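I think a home robot should first learn the boring jobs. In our shared workshop in Pruvanthorpe we spent 686 pounds on parts, and many visitors ask when it will dance.
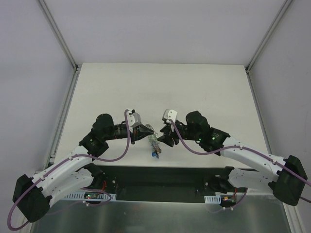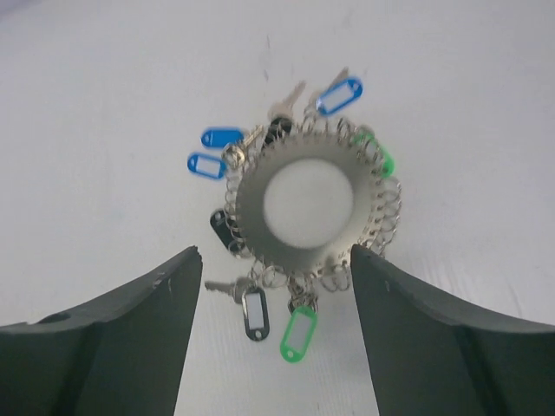 My own wish is smaller: I want keys to be put in order. It sounds easy, but a person forgets how much the fingers know. Blue, green and black tags hang from one ring among shiny small loops — to choose one of them is real work. I would trade 10 dances for it.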